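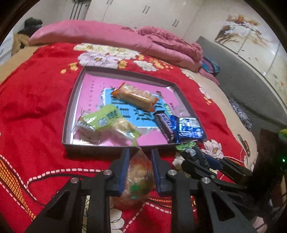
Ehsan Farooqui says my petition sheets are no good if even one person on the page signed with a nickname, and now I'm in a panic! I've been collecting signatures to get the library hours question on our town ballot this November. We need 200 and I have 412, so I thought I was in great shape (my feet sure think so). But a lot of folks signed "Bill" or "Peggy" when they're registered as William and Margaret. Does the clerk toss the whole sheet, or only that line? And can I fix it myself before I turn everything in?

Kirudeo
Wednesday, June 20, 2018

Ezequiel Bermúdez
I've turned in petitions here 2 times and never lost a whole sheet over a nickname. What they did was check each line against the voter list, and if the address and the handwriting matched they mostly let "Bill" go. I lost roughly 50 lines the first year, nearly all of them people who lived outside town limits and didn't know it. That's where I'd look first. Whole sheets are a different story. Mine got tossed when I forgot to sign the circulator statement on the back, so go flip every page over tonight!

Please don't write on anybody's line, even to be helpful. If Peggy wants to be Margaret, ask the clerk whether she can cross out her own line and sign again on a fresh one. Rules change from state to state, so call and get the answer by email if you can.

Sundqvist
you have double what you need, just turn it in

Stitanico
Same question came up in my town, and our clerk handed out a one-page sheet on it. Ask if yours has one. Also make copies of everything before you hand it over, I didn't and I was sorry.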